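7/28/21

Reran the iris matcher on the Sudgate set with the new normalization step. 1,633 image pairs, 200 subjects, same threshold as the March run. False rejects dropped on the left eye and stayed flat on the right. I don't have an explanation. The segmentation masks look the same for both.

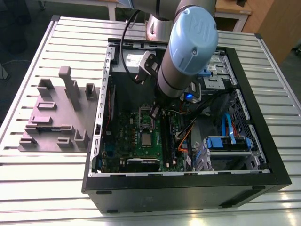
Two subjects account for most of the remaining errors. Both have heavy eyelid occlusion, and the Clitik mask cuts too low on each of them. Tried widening the mask by 4 pixels. It fixed one and broke the other, so I reverted it.

Nimov build still leaks memory on long batches. Split the job in half and it finished.

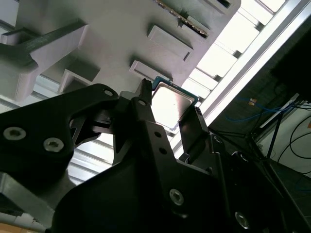 *CPU in the gripper, next to the gray holder.*

To do: rerun the right eye with the old normalization, compare score histograms, send the raw scores to Wouters. Check whether the pupil center is being rounded before the polar unwrap.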